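Moving In at Clondville: What a New Development Looks Like to the People Inside It

Student project report, Housing and Communities elective
Danilo Catacutan and Margit Katona
Supervised by Emlyn Prosser

1. How we ended up with this topic

Our first proposal was a comparative study of new-build housing across three counties. Mr. Prosser wrote "with what car?" in the margin and gave it back. The second proposal was Clondville, which has the academic merit of being on the bus line.

Clondville is a development of townhouses and low apartment blocks on the site of the old Karabulut carpet warehouse, on the east side of town. The developer is Drarkton Homes. The first residents had moved in by the time we started, the second phase was still mostly scaffolding, and the sales office was open, staffed, and supplied with better cookies than anything on campus. We wanted to know how the first stretch of living in a half-finished neighborhood compares with the way it is described in the brochure.

Our question, after several rounds of trimming, was this: what did residents expect on moving in, and what took up their time instead?

2. What we did

We interviewed seven households. We had hoped for more, but we were relying on a sign-up sheet in the lobby of the first apartment block, and somebody used most of it to advertise a sofa. Each interview lasted under an hour and followed the same short list of topics: the purchase or lease, the move itself, the first month, and anything the resident wanted to complain about. The last topic was added after the first interview, when it became obvious that it was going to be covered anyway.

We also read the planning file at the town library. It is 1554 pages long if you include the drainage appendix, and Margit would like it recorded that she did include the drainage appendix.

Floor plans were redrawn in Sketex, a free drawing program that does most things well and stairs badly. If a staircase in our appendix seems to arrive in a closet, please blame the software. 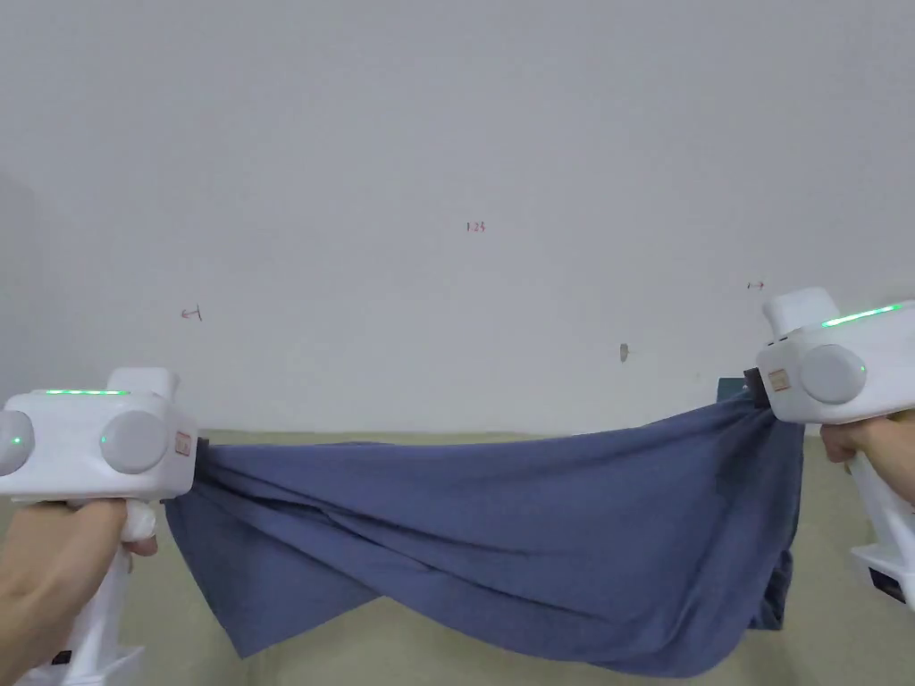

Blue cloth held between two white grippers.

3. Findings

3.1 The date

Every household had been given a move-in date, and every household had been given another one afterward. Residents were surprisingly calm about this. Lorna Mercado, who bought a two-bedroom townhouse at the end of a row, had been through five dates by the time she got her keys. "By the third one I stopped telling my mother," she told us. She had kept all the letters in a folder, in order, and noted that the apologies got shorter as the delays got longer.

Drarkton's site office told us that delays in the first phase came from a late electrical connection. The planning file supports this up to a point. It also shows that the connection was applied for in December, when the first homes were supposed to be ready in the spring, which seems optimistic even to two people who began their literature review the night before it was due.

3.2 The punch list

A punch list is the list of small defects a buyer gives the builder after walking through the house. We had never heard of one before this project and now cannot enter a room without starting one.

The most common items were doors that stuck, paint missed behind radiators, and outlets installed in places where no lamp has ever stood. Serious problems were rare. One household had a shower that drained toward the hallway. It was fixed quickly, and the residents spoke about it with a certain pride.

What bothered people more was the method of reporting. Defects had to be entered on a website, one at a time, each with its own category. There was no category for doors. Residents had independently settled on filing them under "Windows (other)," and the site office had apparently got used to this, because the carpenter came.

3.3 Noise and the second phase

Living next to a building site is noisy, and we do not claim this as a discovery. What interested us was how closely residents had learned the schedule. People could tell us when the deliveries came, when the crew ate lunch, and which truck had the bad brakes. Two households said they would miss it a little.

Gerardo Catacutan, who rents a ground-floor apartment facing the second phase, was the exception. He works nights and tries to sleep during the day, and he described the reversing alarm on the forklift in terms we have agreed to leave out. (He is also Danilo's uncle. We declared this to Mr. Prosser, and Margit did the interview.)

3.4 Shared space

The brochure gives a full page to the central green, with trees, benches and a couple walking a very clean dog. At the time of our visits the green was where the pipes were stored. Under the planning conditions it does not have to be finished until the second phase is occupied, a fact which appears in the planning file and which none of our residents had been told.

In the meantime the neighborhood had picked its own shared space, the covered bike shelter beside the recycling. Nearly everyone we spoke to had met their neighbors there. It has no benches and it smells faintly of cardboard, but it has a roof, and it is on the way to everything. If the developer wanted one recommendation from us, it would be to put a bench in it.

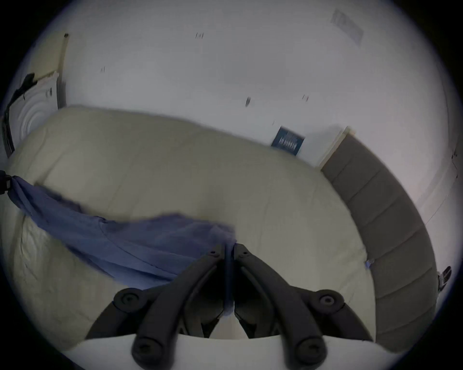 CLONDVILLE, December

We went back once more near the end of the semester to check a few measurements and return a borrowed tape measure. The site was quieter than we had known it. Scaffolding had come down from the nearest block of the second phase, and there were curtains in a couple of the windows, though the sales office told us these were for show.

Ms. Mercado had reached the end of her punch list apart from one closet door, which she has decided to keep as it is. The pipes were still on the green. A sixth move-in date had been issued to a household in the new block, which beats the record in our sample, and we are sorry not to have room for them.

4. Problems with our study

Our sample was small and made up of people willing to write their names on a sheet next to a sofa advertisement. Residents who were very unhappy may have moved out, and residents who were very happy may have had nothing to say. One interview was recorded on a phone that turned out to be in a coat pocket, so we worked from notes.

We did not manage to interview anyone at Drarkton above the level of the site office. Our two emails were answered by the same automatic message, which thanked us for our interest in a new home.

5. Who did what

Danilo arranged the visits, carried out most of the interviews and drew the plans. Margit read the planning file, interviewed Gerardo and wrote sections 3.1 and 3.4. Section 3.2 was written jointly on the bus. Mr. Prosser commented on two drafts and removed a number of jokes from both. The floor plans, the interview topics and a list of the planning conditions are in the appendix, stairs included.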